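Plirkness: notes on the pipe corner

Hello, and thank you for opening the readme before the folders, which hardly anyone in our group does (Abdelkrim, I am looking at you). Plirkness is a collection of pictures and short write-ups to do with small plumbing layouts in white plastic pipe: straight runs, elbows, and the taps and handles that go with them. It was put together by Zerrin Oral and Antigoni Liapis, with a good deal of patient labelling by Doaa Abdel Hamid.

Status: 2859 entries, of which 237 still need a second reader.
Last tidied: 19 Jun 2024

The part most people ask for is the folder called nedgate, which covers the corner with white walls and the black floor with white veins, patterned like marble. We are rather fond of that floor! White pipe shows up beautifully against it, even the thin red stripe along the side, and the stripe is handy when you want to tell which way a length has been turned. 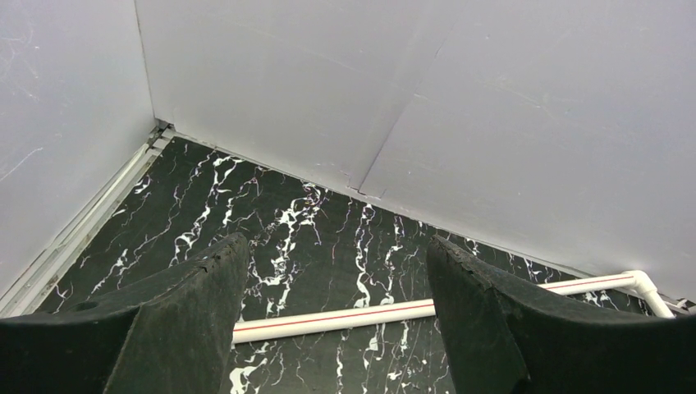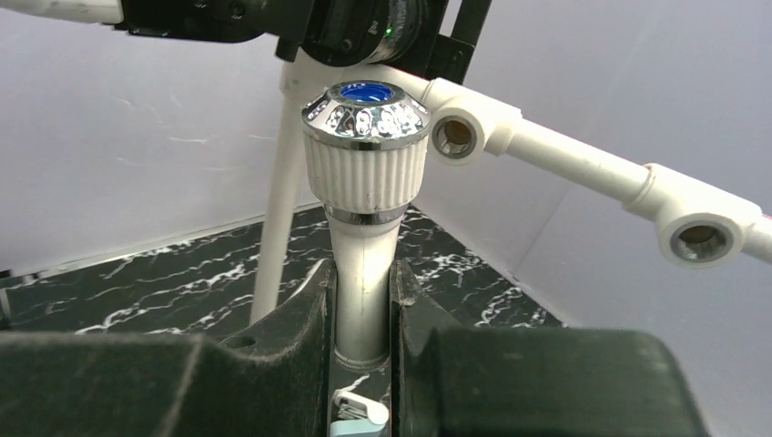
Plirkness Notes, issue 15, entry 1803

A few words on how we name things, as we went back and forth over it for ages. An "elbow" is any fitting that turns a run, whichever way it turns. A "knob" is the whole faucet handle: the ribbed white body, the chrome ring under it and the chrome crown on top. The blue disc in the middle of the crown goes in the colour field as "blue" and nothing more. Please don't write "cold" there, because we only record the colour and haven't traced what any handle is meant to feed.

If you spot a wrong label, write to Madalena Figueiredo with the entry number and what you think it should say. She'll get to it, though she is away for most of October.

The older hamdy folder uses "tap top" for knob and "bend" for elbow. We mean to bring it into line one of these days, and until then the word list in palgate has both sets side by side.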